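Gallery: The Back Bedroom, or A Short History of Crumbs

Every house has one room where the housework goes to be forgotten. Ours is the back bedroom at Sanna, which is what the previous owners called the place and we've never had the energy to unscrew the sign. It gets used when relations come, and when somebody in the front bedroom is snoring, and in between it quietly gathers dust and pretends to be a hotel.

I've been doing these gallery pages for the different rooms since May. The kitchen one had far too many pictures and most of them were of the same shelf (several of you wrote in to say so, thank you). The landing one was popular with people who like landings. For the back bedroom I've kept it to three, and put them towards the bottom so you have to read my opinions first.

The opinions are these. A vacuum cleaner is the wrong thing for a small bedroom. Ours is a Stultorard, it weighs as much as a calf, and by the time you've hauled it upstairs and found the socket behind the wardrobe you could have done the whole job by hand and be sitting down with a biscuit. The biscuit is how the crumbs got there to begin with, so it's a sort of cycle.

A dustpan and a brush will do nearly all of it. They live on a nail, they need no charging, and they don't wake anyone up at seven on a Monday. Start high and work down: top of the nightstand, then the bed, then the floor. I did it in the other order for years and swept the same carpet twice every time.

Right, pictures.
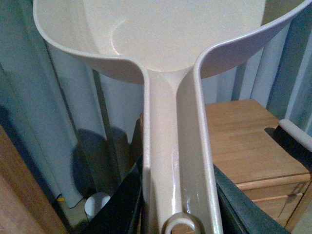
The dustpan, cream plastic, with a hole in the handle for the nail. As clean as it's ever likely to be.
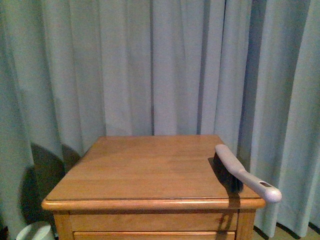
Nightstand and brush. The curtain goes right to the floor and will get its own page if I'm ever brave enough to take it down. 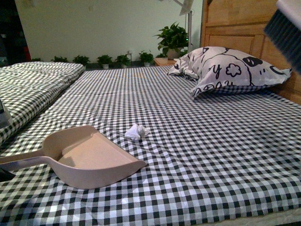
Gingham on the bed, more gingham folded up on top of it, and one tissue.

On the subject of tissues, my brother-in-law Gerardo Amato maintains that they breed. He stays with us twice a year, always has a cold, and has a theory for everything except where the bin is. I bought a small lidded bin for him from Gisimano and he keeps his socks in it.

I'm often asked about getting bits off a bed without shaking the whole lot over the carpet. Lay the pan flat, put its lip up against whatever you're after, and use short strokes towards you. Long strokes send everything down the gap by the wall - and what goes down that gap stays there until we move house.

Brushes want washing now and then too. Warm water, a drop of washing-up liquid, then hang it up so the bristles can drip. Don't leave it standing on its bristles overnight or it'll have a parting.

The airing cupboard is next, once I've found the back of it.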